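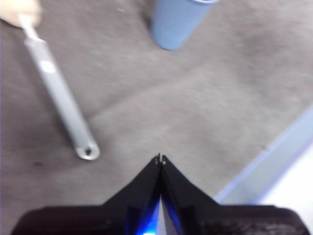 Lab 6: Collecting demonstrations
Instructor: Lerato Botha
Lab assistant: Jayson Malabanan
Handout revised 24 January 2021

Read this before your first recording session. The training code is covered in the next handout.

1. What counts as an example

One example is one complete attempt at one task, from the start pose to the release. It holds the wrist camera video, the joint positions, the gripper opening and a one-sentence instruction. If any of the four is missing, the loader skips the whole attempt.

The set you will add to has 1,213 attempts in it. Of those, 553 are pick-and-place on the floor, and that part is still weak. The policy trained on it does well with cups and badly with long thin things such as metal handles. It tends to go for the middle of the object even when the middle is a poor place to grip.

2. Setting up the floor task

Work on the gray carpet. Put down the object to be picked and at least one other object, for instance a handled tool and the light blue cup. Leave enough room between them for the fingers to come down open. Change the layout after every attempt. Turn the long object as well as moving it, so that the handle does not always point the same way in the wrist view.

Objects may lie partly out of the wrist view at the start. Keep those attempts. The policy will meet the same situation when it runs on its own.

Do not tidy the background between attempts. Lint, marks on the carpet and the edge of a white panel can all stay.

3. Recording

Start the recorder in Duvlow and wait for the counter to move before touching the controls. Bring the gripper over the object with the fingers closed, open them, then go down. Some of last July's operators opened on the way down and some opened first, and the model learned a hesitation halfway between the two. Everyone now opens first.

Move at a steady speed. Fast wrist turns blur the video. A little blur is fine, but if you cannot make out the object for most of the approach, record it again.

If you miss the grasp, back off and try once more in the same recording. Mark it "retry" in the notes field. If the second try also misses, stop and mark it "fail". Failed attempts go in their own folder and are not deleted.

4. Writing the instruction

Write what a person would say to someone in the room. "Pick up the metal handle and put it by the cup" is good. "Execute grasp on target A" is not. Name the color only when it is needed to tell two things apart. Write the sentence before you record, and do not change it afterward to match what the arm did.

5. What to hand in

Each pair records 111 attempts over the two sessions. Upload them to the course folder with both names in the file header. Play back ten of your own attempts at normal speed first and check that the gripper signal lines up with the video. If the fingers close in the video before the signal changes, see Jayson, who will reset the clock offset.

Reading for next time: Custiser manual, chapter on action spaces, up to the section on delta poses.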